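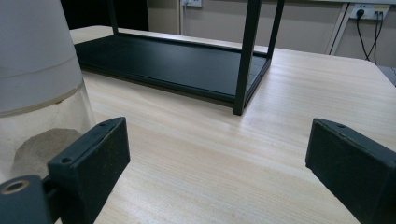 Call for Participants: Dukik
A new work for 80 untrained voices and loudspeakers

Gerel Center for Performance and Media, Umbridge College

The Gerel Center is looking for 80 people to perform in Dukik, an evening-length work for a large group of speaking and singing voices. The piece is being developed at Umbridge College over the spring semester and will be performed in the Gerel concert hall in May. No musical training is needed. We are asking for adults who can commit to the full rehearsal period and are comfortable standing, walking slowly and making sound in a group.

Participants are paid. Details are below. Please read the whole page before you apply, especially the section on attendance.

About the work

Dukik lasts a little over an hour and has no intermission. There is no conductor. Performers take their cues from each other and from sounds played through loudspeakers placed around the hall and in the lobby. Some sections are sung on a single held note that each person picks for themselves. Others are spoken, very quietly, from short texts that participants help write in the first weeks. The audience is free to walk among the performers for most of the evening.

The work was commissioned by the Gerel Center and is a joint project with the Minami Ensemble, whose members will lead rehearsals and perform alongside the group. Ensemble members have taught this kind of material to mixed groups before, and the rehearsals are built for people who do not read music. There is a written score, but it is mostly words and simple timelines. You will be given a copy at the first rehearsal.

The project also has a research side. Faculty in the Department of Psychology at Umbridge are studying how people in large groups fall into step with each other when they have no leader. Taking part in the study is optional. You can perform in Dukik without joining the study, and your pay for the performance will be the same either way. See "The research study" below.

Who can apply

You must be 18 or older by the first rehearsal. You do not need to be a student or employee of the college, and we hope that at least half the group will come from outside campus. We would like a wide range of ages and voices, low voices in particular.

You do not need to be able to sing in tune. You do need to be able to hear a spoken cue across a room, or to follow a visual cue from a neighbor. Cue lights can be set up for performers who are deaf or hard of hearing, so please tell us on the form if you would use them.

The text sections are in English, with room for other languages. If you speak another language at home and would be willing to use it in the piece, say so on the form.

Undergraduates at Umbridge may take part for pay or for one credit under MUS 103, but not both. Students who want the credit should talk to their advisor before applying, as it counts toward the semester maximum.

Members of the Minami Ensemble, Gerel staff and their immediate families may not apply for paid places.

Schedule

Rehearsals run for eight weeks, one evening a week, from 6:30 to 9:00 p.m. There are two longer rehearsals in the hall in the last week, then two public performances. The exact dates will be sent to everyone who is offered a place, with time to check them before you accept.

First two weeks: introductions, listening exercises, writing the spoken texts. The group meets in two halves.
Weeks three through six: learning the sections, still in two halves, with one combined evening in week five.
Last two weeks: full group, including the work in the lobby and on the stairs.
Performance days: call time 5:00 p.m., doors at 7:30 p.m. A light meal is provided.

When you apply you will be asked which of two rehearsal evenings suits you. If you can do either one, please mark both. It makes it much easier to balance the halves.

Attendance

You may miss one rehearsal during the first six weeks without losing your place. You may not miss the combined evening in week five, either of the long rehearsals, or either performance. The piece depends on people knowing who is standing near them, and a late substitute affects everyone in that part of the hall.

If you already know that you have a conflict with a May evening, write it on the form. We will tell you whether it falls on a date we need.

Pay

Each participant receives $685 for the full project. Payment is made in two parts, the first after week four and the second within three weeks of the last performance. People from outside the college will be asked to fill out a vendor form and a W-9. Students on the college payroll will be paid through the normal student system, and international students should check with the international office about work hours before accepting a place.

If you leave the project after week four, you keep the first payment. If you leave before then, you will be paid a set amount for each rehearsal attended.

Participants also receive two tickets for the performance of their choice and free parking in the north lot on rehearsal evenings. We can reimburse bus fare with a receipt. There is no child care on site, but a small fund is available for participants who need to pay a sitter. Ask for the short request form once you have a place.

What it involves physically

Most of the piece is performed standing or walking at a slow pace. The longest stretch without a chance to sit is around 20 minutes. Stools can be placed at many of the positions, and several positions are seated from beginning to end. All the areas used in the piece can be reached by elevator, though the elevator to the upper lobby is small and we schedule extra time for it.

The hall is dim during two of the sections. There is no strobe lighting. Loudspeaker levels are moderate in most of the work, but one section is loud for about four minutes. Earplugs are handed out at every rehearsal and you can use them whenever you like.

Performers wear their own clothes in dark, plain colors, and flat shoes with a soft sole. We have a modest supply of shoes to lend for people who do not own any that will work.

The research study

Participants who join the study will wear a small clip-on microphone during three rehearsals and fill out a short questionnaire after each one. The questions cover how closely you felt you were following other people, and how well you knew the people near you. The study has been reviewed by the college's institutional review board. A consent form will be sent to you separately from your offer, and you will have a week to read it.

Study recordings are kept apart from recordings made for the performance. The directors of the piece will not see your answers. You can leave the study at any point and stay in the performance.

Recording and photography

Both performances will be recorded in sound and video for the Gerel archive and may be released by the Minami Ensemble. If you do not want your face to appear, tell us before week six and we will give you a position outside camera range. We cannot remove a single voice from the sound recording.

How to apply

Fill out the form on the Dukik page of the Gerel Center website. It takes about ten minutes. You will be asked for:

your name and contact information
which rehearsal evening or evenings you can attend
a few sentences on why you are interested
languages you speak
any access needs
a voice recording, up to one minute, of you reading anything you like

The recording is not an audition. A phone recording is fine. It is used to sort people into groups by pitch and loudness, so please speak the way you normally do.

If you would prefer a paper form, pick one up at the Gerel box office, open noon to 5:00 p.m. You can make your recording there too.

Places are filled from all the applications received by the deadline shown on the form, with no advantage for applying early. We expect to reply to everyone within two weeks of that date. A waiting list will be kept through week two.

An open information session will be held in Gerel 103 before the deadline, at 6:00 p.m., with a short tryout of one of the sung sections. You do not need to sign up for it, and you can come just to listen. Questions about access, pay or the schedule can be sent through the contact link on the Dukik page or left at the box office.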